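Week 4: Reading a surface (wear, marks and care)
2 min read

Every surface keeps a diary, and I love this bit of the course! Smears sit on top and may lift. Scratches go into the finish and won't. Before you clean anything, look at it in raking light, then test one small corner with a damp cloth.

Bring your notes on the Clarngate counter tops (43 pages, sorry, but the stain tables are lovely). 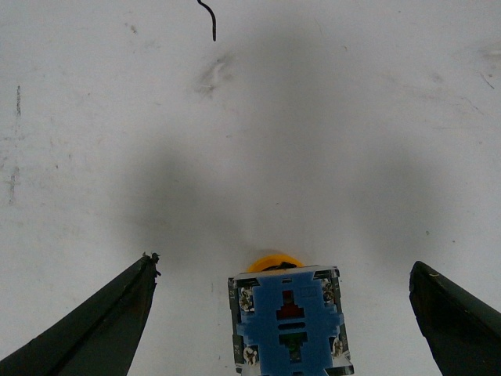 One student last year objected that a scuffed top can still be perfectly clean, and that we should grade dirt and damage separately. We now do, on two sheets.

Reading for next week: Thygesen handout, part 2.

Contact the course office | Back to top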